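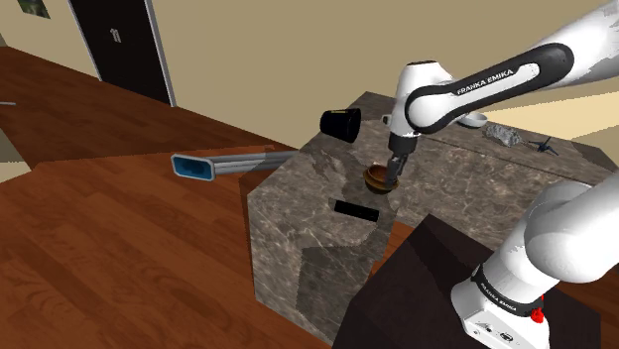
3.2 The simulated kitchen and the workshop bench

Before we let the arm anywhere near the real bench, every routine was tried out in a simulated room, and a good part of our winter went into building that room. The shared workshop in Flavthorpe is a friendly place but a busy one, and the hours in which a moving arm can be left to itself are few. In simulation we could run a pick-up as often as we liked, change one thing, and run it again while somebody else was using the band saw next door.

The program that holds all of this together is called Jinano. It began as a handful of scripts that Catarina Bettencourt wrote at her dining table in November, and it has grown in the untidy way that such things grow. It loads a room, places the robot at the edge of a counter, drops a set of small household objects onto the top, and then asks the planner for a path from the resting pose to the object and back out again. We kept the rooms homely on purpose - wooden floors, plain walls, a door - so that the views we trained on would have some of the ordinary clutter of a house in them.

Figure 4 (start of this section). A Franka Emika arm over a marble-textured block in the simulated room, with a small round brown object at the gripper fingers and a black cup lying on its side on the counter.

Objects are placed by a random draw, and we made no attempt to tidy up after it. A cup on its side is a fair test for a household robot, and we would have felt a little dishonest standing every one of them upright. The draw does refuse any placement in which two objects overlap, and it tries again up to eight times before giving up on that object and moving along to the next.

We made 604 layouts in this way and set 200 of them aside for testing. The split was fixed before any tuning was done, and we are glad we were strict about it, as the temptation to peek grew stronger toward the end. Each layout was run once with the arm in its standard resting pose. A run was scored as a success if the object was lifted clear of the counter and held until the end of the path.

Of the test layouts, 19 had to be set apart because the planner found no path at all. We looked through these one by one over a long evening and a pot of soup. In most of them the object had landed close to the back of the counter, where the wrist has little room to turn, and we suspect that a slightly taller mount would help. We have left the mount alone for now, so that the simulated arm and the one on our bench stay the same height.

Small round objects deserve a word of their own. A two-finger gripper has to meet them close to the middle, and an error that would be harmless with a box can send a little bowl rolling. We therefore adopted the slower approach worked out by our neighbors at the Faltport workshop, in which the fingers pause just over the object and the target is measured once more before they close. It adds time to every run, and we have kept it in all the results reported in Section 4.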